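4.2 Emparejamiento del reloj con el terminal de control horario

Este apartado describe el alta de un reloj de pulsera compatible en el terminal Wulivus 1020. Antes de empezar, el terminal debe estar fijado a la pared, conectado a la red eléctrica y con el indicador de estado en verde fijo. Si el indicador parpadea en ámbar, vuelva al apartado 3.5 (Configuración de red).

Material necesario

Tarjeta de administrador Dredix, entregada con el terminal.
Reloj con carga suficiente. No inicie el procedimiento con el aviso de batería baja en pantalla.
Número de empleado, tal como figura en la aplicación de gestión Jevix.

Nota: el terminal admite hasta 68 relojes. Los relojes dados de baja siguen ocupando una posición hasta que se ejecuta la función Depurar memoria (apartado 6.3).

Alta del reloj

1. Acerque la tarjeta de administrador al lector. El terminal emite un pitido corto y muestra el menú Servicio.

2. Seleccione Usuarios > Dispositivos > Añadir. Introduzca el número de empleado y confirme con la tecla OK. Si el número no existe en Jevix, el terminal muestra el código E-4 y vuelve al menú anterior sin guardar datos.

3. En el reloj, mantenga pulsado el botón lateral hasta que aparezca el símbolo de enlace. El símbolo permanece visible durante un minuto. Transcurrido ese tiempo, repita el paso.

4. Aproxime la esfera al lector y manténgala inmóvil hasta oír dos pitidos. No retire el reloj entre el primer pitido y el segundo: el registro queda incompleto y es preciso borrarlo a mano desde Dispositivos > Pendientes.

5. Compruebe que el código mostrado en el reloj coincide con el del terminal y pulse OK. Si los códigos no coinciden, pulse Cancelar y apague los demás relojes en modo de enlace que se encuentren en la misma sala.

6. Salga del menú Servicio. El terminal sale por sí solo tras un periodo de inactividad, pero en ese caso no imprime el resguardo de alta.

Precaución: no realice altas durante la sincronización nocturna. El terminal acepta los datos, pero los sobrescribe al terminar la descarga. La hora de sincronización se consulta en Red > Programación y viene fijada de fábrica a las 02:00.

Ajuste de la hora

El reloj toma la hora del terminal en cada fichaje. No es necesario ajustarlo manualmente, salvo después de una descarga completa de la batería. En instalaciones con varios terminales, todos deben apuntar al mismo servidor horario - una diferencia entre terminales genera fichajes duplicados o fuera de orden en el informe mensual.

El cambio de horario de verano se aplica automáticamente si la opción Zona horaria está configurada. Con la opción en blanco, el terminal trabaja en hora UTC.

Cuidado y almacenamiento

Limpie la correa y la caja con un paño ligeramente humedecido en agua. No utilice alcohol, acetona ni productos abrasivos. Seque los contactos de carga antes de colocar el reloj en su base.

Los relojes sin asignar se guardan apagados, con la correa abrochada y alejados de imanes y altavoces. Recargue las unidades almacenadas cada 6 meses. No apile los relojes con la esfera hacia abajo.

Al entregar un reloj, revise el estado de la correa en todo su contorno, incluida la zona de unión con la caja. Una correa agrietada debe sustituirse antes de la entrega. Las correas de recambio se piden al distribuidor Van Wyk indicando la referencia grabada en el cierre.
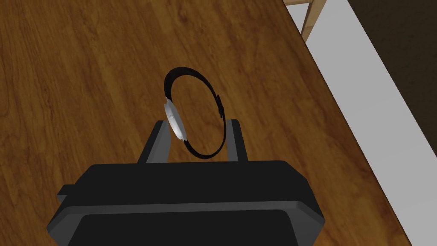

4.3 Baja y reasignación

1. Acceda a Usuarios > Dispositivos y seleccione el número de empleado.

2. Pulse Baja. El terminal solicita de nuevo la tarjeta de administrador.

3. Restablezca el reloj desde Ajustes > Sistema > Borrar. Los fichajes ya transmitidos se conservan en Jevix; los pendientes se pierden.

4. Para reasignar el reloj, repita el procedimiento del apartado 4.2 desde el paso 1.

Nota: si la baja se realiza directamente en Jevix, el terminal no la aplica hasta la siguiente sincronización. Hasta entonces el reloj continúa fichando con normalidad.

Revisión técnica del apartado: Dumisani Du Plessis. Última modificación: enero.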